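White marks on a dining table after hot dishes

Posted January 4, 2021 by Nadège Perrin

We had family round in December and somebody put a casserole dish straight down on the table. It has left two cloudy white patches, each around the size of a saucer. The table is pale wood and came second-hand from Deschamps, so I have no paperwork and don't know what it was finished with. I've wiped it with washing-up liquid and water, no change. Is it a sanding job?
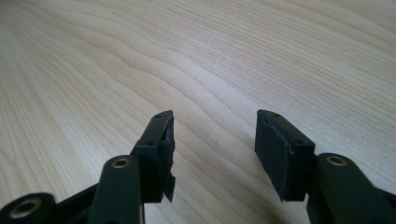 Güven Kozan
Member, furniture repairs

Don't sand yet. On a pale top with a bit of shine you could go through a veneer before you notice. White usually means moisture trapped in the finish, and black means it has reached the wood. Lay a dry cotton cloth over the patch and use an iron on low, no steam, a few seconds at a time. Lift and look each time. If it fades, leave it 36 hours before doing any more.

If that does nothing, rub very lightly along the grain with 2000 grit paper and a drop of oil, then wax. Try it underneath first.

Skokulska

Mayonnaise worked on mine, left overnight. It did smell.

Kalley

Iron worked for me after 4 goes. Get some cork mats.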